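Course notes > Robot Learning > Week 8
2 comments | 14 shares

Learning from hand-held grippers
Notes: Heather Gunn

The old way to teach a robot arm is to steer the arm itself, slowly, while it sulks. The method this week leaves the arm out. A person does the task holding a gripper with a camera on it, and the policy is trained on what the camera saw and how the gripper moved.
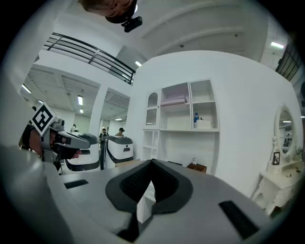 Knowing where each gripper was is the hard bit. Video alone gives a path through space, but two grippers give two paths, and these have to agree. One fix is a square black-and-white marker on top of a gripper, as on the one in the left hand side of the view, so that any camera catching it can work out position and tilt. It works until a sleeve gets in the way – sleeves are undefeated.

Jessie Niven's Arnness set has 355 demonstrations. Up to 152 were dropped because tracking failed, a figure her write-up keeps in a footnote, where such figures go to retire.

For the seminar:
- Read the Arnness write-up, footnotes included.
- Be ready to say what the policy can't learn if the camera never sees the elbow.

Related
Week 7: Steering by joystick, and other regrets
Week 9: The Plustano policy
Marker tracking: a short guide (Morag Hepburn)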